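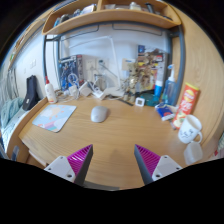

Handheld demonstration recording is the subject of Unit 4, and every team will use it for the pick-and-place assignment. In this method a person moves a gripper by hand through the task, and the camera fixed to the tool stores what the gripper would have seen. No arm is involved at this stage. The reach for a computer mouse on a desk is the reference task for the unit. Note that the mouse sits on bare wood above the gap between the two fingers, and that both magenta pads are in view. This is the starting condition we want: object between the fingers, both pads visible, nothing standing in the gap.

4.1 Terms used in this unit

Episode. One continuous recording of one attempt at one task, from the start pose to the end pose.

Start pose. The position of the tool when recording begins. For the reference task it is set back from the object with the fingers open.

Target. The single object to be moved. All other objects on the surface are called context.

Aperture. The distance between the inner faces of the two pads. It is stored with each frame as a number between 0 (closed) and 1 (fully open).

Operator. The team member holding the tool. The second member is the recorder and does not touch the tool during an episode.

4.2 Wide lenses and what they do to straight lines

A very wide lens keeps the fingers and most of the work surface in the same view. The cost is distortion. Lines that pass near the optical center stay nearly straight, and lines far from it bend outward. A desk panel or a shelf toward the side of the image is shown as a curve, although the furniture is flat.

Two consequences matter for the assignment. First, a distance measured in pixels near the edge does not equal the same distance near the center. Do not estimate object size from raw pixels. Second, the fingers always occupy the same region of the image, so they can be used as a fixed reference. If the pads shift between two episodes recorded at the same aperture, the camera mount has moved and the calibration must be repeated.

Calibration follows the procedure from Unit 3. Use the printed board and take 27 views with the board at varied angles, including the corners. Teams that skip the corners get a low error figure and a bad model, as the December group found last year – their error was computed only where they had data.

4.3 Choice of surface

Work on an ordinary surface in ordinary use. A cleared lab bench gives clean recordings and a policy that fails on the first desk with a cable on it. Context objects should remain where they are normally kept. They should not be arranged for the recording, and they should not block the path to the target.

Check the following before the first episode:

The target can be gripped at an aperture below 1, with clearance on both sides.
The path from the start pose to the target crosses no cable.
Open drinks are off the surface.
Reflective and transparent objects are noted in the log. They are allowed as context but not as targets in this unit.
The lighting will not change during the session. Close to a window, record the whole set in one sitting.

4.4 Recording procedure

Start the Tresteo logger and wait for the ready tone. The operator holds the tool at the start pose for one second, approaches at a steady speed, closes on the target, lifts it clear of the surface, moves it to the goal position, lowers it and opens. Hold still for one second at the end. The recorder stops the logger and enters the result.

Keep the wrist angle within the range an arm can reach. The Collet arm in the lab has a limited wrist joint and will not reproduce a motion that depends on a sharp twist of the hand. Léonie Cordier has posted the joint limits on the course page. Read them before recording, not after.

Failed grasps are kept and marked F. Do not delete them. Episodes where the tracking was lost are marked T and do not count toward the total.

Each team submits 90 valid episodes. Move the target between episodes, and vary its rotation as well as its position. Moving only the start pose is not sufficient.

4.5 Known faults

Finger occlusion. As the tool closes, the fingers and pads can hide the target at the moment of contact. The learner then depends on the last clear frames and on the aperture value. Approach slowly over the last part of the path so that enough of these frames exist.

Shadow in the gap. Overhead light places a soft shadow between the fingers. On a light surface this can be confused with a dark object. Include some episodes with the lamp off if the room is bright enough to allow it.

Tracking loss over blank surfaces. The pose estimate relies on visual features. A plain wall or an empty tabletop gives few. Printed paper, labels and cluttered shelves give many, and are useful in the background for that reason.

Clock offset. The aperture sensor and the camera have separate clocks. Tap the fingers together twice at the start of each session, before the first episode. The alignment script looks for the double tap and will reject a session without it.

4.6 Data from earlier years

The shared set on the Lundavel server holds 933 episodes from previous teams. It may be used for pretraining but not for the evaluation in 4.7. The Drurport subset was recorded with an older finger design and a different pad shape. Keep it in a separate folder and state in your report whether you used it.

4.7 Evaluation

The trained policy is run on the Collet arm, with the target placed at positions drawn by the instructor. The unit is marked out of 100. Half of the mark is for the data set and its log, the other half for the report. The success rate on the arm is reported but not marked. A team with a low rate and a clear account of the causes can receive full marks.

The report must state the calibration error, the number of episodes in each category (valid, F, T), and at least one failure traced back to a property of the recordings. Include the frame that supports the claim.

Questions about the logger go to Maxence Besnard. Questions about marking go to Léonie Cordier. Tools are signed out in pairs, with the spare pads in the lid of the case, and are returned with the battery removed.

Reading for Unit 5: the handout on action chunking, sections 1 to 3. Bring one of your own F episodes to the session.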